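Folding methods for small cleaning cloths
Project report, household textiles module
Borghild Rustad and Randi Bakke

2. Materials and working surface

The project compared three ways of folding a microfibre cloth for storage in the Fladel drawer unit at the Celldale teaching kitchen. All cloths were washed once before use and dried flat, without softener. A fold was accepted if the cloth kept its shape when lifted by one edge and set down again. Rumpled cloths were smoothed by hand before the first fold — the starting state was otherwise too variable.
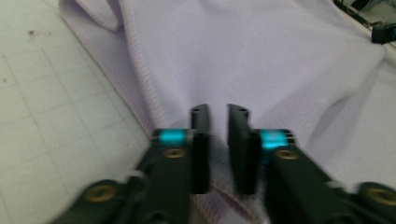 Why was softener left out? It coats the fibres and makes the cloth slide over itself, so the layers shift during the second fold.

The methods were a half fold, a fold in thirds and a roll. Cisneros storage boxes were tried first but proved too deep for a single layer, and the drawer unit was used for all later work. Over the whole project 1165 folds were logged, almost all of them in July.

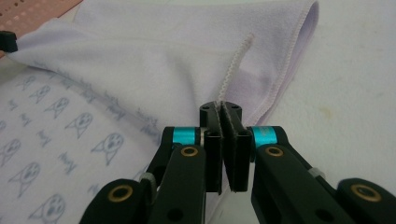 Grip position had more effect on the result than the choice of method. A cloth held near a corner twisted as it was raised, and the free side dropped out of line. With the pale lavender towel pinched between two closed fingers, only a thin sliver of fabric is taken up, and a hold this narrow leaves the rest of the cloth free to sag. We therefore recorded the distance from the grip to the nearest corner for each attempt.

3. Results

The fold in thirds held its shape best but took longest. The half fold was quicker, and most of its failures came from the hem: where two stitched edges lay on top of each other, the upper layer tended to creep back.

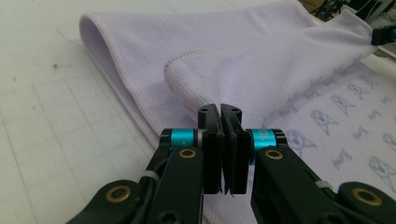 Offsetting the hems by 4 mm reduced this creep in the half fold and made no clear difference to the fold in thirds. The roll was dropped after the first round, as it opened in the drawer. Cloths from a second supplier, Siltetti, were thicker at the hem and have been left out of the comparison.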